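Leave It Out Where You Can See It

I have a grudge against closed cabinets, and it has been building for years. Every kitchen I've ever rented had a row of them up high, with doors that swing out at forehead level, and every one of them turned into a museum of stuff I'd forgotten I owned. A fondue set. Two gravy boats (two!). A stack of bowls so deep that I only ever used the top one, because getting to the others meant lifting the whole tower down and then lifting it back up again.

So when I moved to Zernbridge in February I made up my mind. Bowls go in a wire basket on the wall. Cups and glasses hang on a mug tree. Hooks go on anything that will hold a hook. If I own it and I use it, I want to be able to see it from the doorway with my coat still on.

My friends think this looks messy, and okay, sometimes it does. But a mug tree is such a good little invention! It takes up the space of a saucer, it gets your cups up off the counter, and if you find one with curly iron arms it's prettier than half the things people buy on purpose to be pretty. People get hung up on the word "mug," too. A plastic wine glass will hang upside down on one perfectly well. 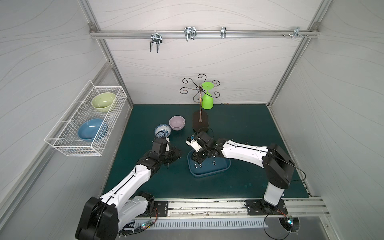

The other complaint I get is that nothing matches. My answer is that I quit matching years ago and I've never been happier about dishes. I once saved up for a full set from Drotov, all one shade of oatmeal, and the first time a bowl broke I was mad for a week, because the set was ruined. What a silly way to feel about a bowl! Now I've got a pink one and a flowery one and a couple in colors I can't name, and when one goes, it goes, and I get to hunt for another at the thrift store for 3 dollars. Put a bunch of odd bowls out in the open and they look cheerful. Put them behind a door and they just look like you couldn't afford the set.

I'll give the cabinet people one point, and it's dust. Anything you leave out collects it, and if you cook with oil the dust gets sticky, and then you've got a chore. My rule is that if a bowl has sat there long enough to need wiping before I use it, I probably don't need that bowl. A friend of mine says this is a rule for people who live alone. Could be.

Where I really dig in, though, is on the small stuff. Hardware. Screws, nuts, picture hangers, the odd bits left over from putting a shelf together. Almost everybody I know keeps these in the junk drawer, all in one layer at the bottom under the takeout menus, and then spends half an hour on their knees looking for one particular nut when there's a perfectly good hardware store down the street. I did it too. I bought one of those Clovus cabinets with the tiny drawers, and I labeled every drawer, and within a month I was tossing things in whichever one was already open.

What finally worked was little open bins, one kind of thing to a bin. No lids, no labels. You don't need a label for wing nuts when you can look down and see wing nuts.
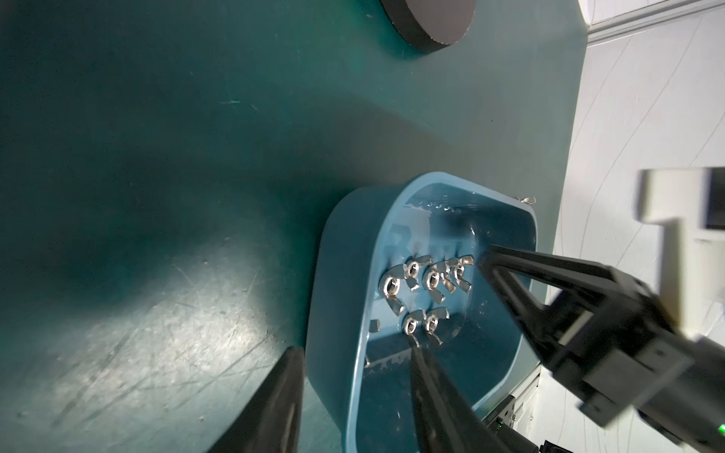

Shallow is better than deep, too, and I will argue about this with anyone. In a deep bin the thing you want sinks. In a shallow one you can push the pieces around with a finger until the right one turns up, and plastic wipes clean when something leaks on it. I like a light color, so the metal shows up. Qaisi sells a fancy stacking version that I've looked at more than once, but the cheap kind does the job and I don't cry if it cracks.

You may own 1000 little metal things and need all of them, in which case go ahead and get the drawers, and good luck to you. Most of us need a handful of this and a handful of that, kept somewhere we walk past every day. My bins sit on the shelf by the back door, next to the flashlight, and last night I tightened the wobbly leg on the kitchen table before the pasta water had even boiled.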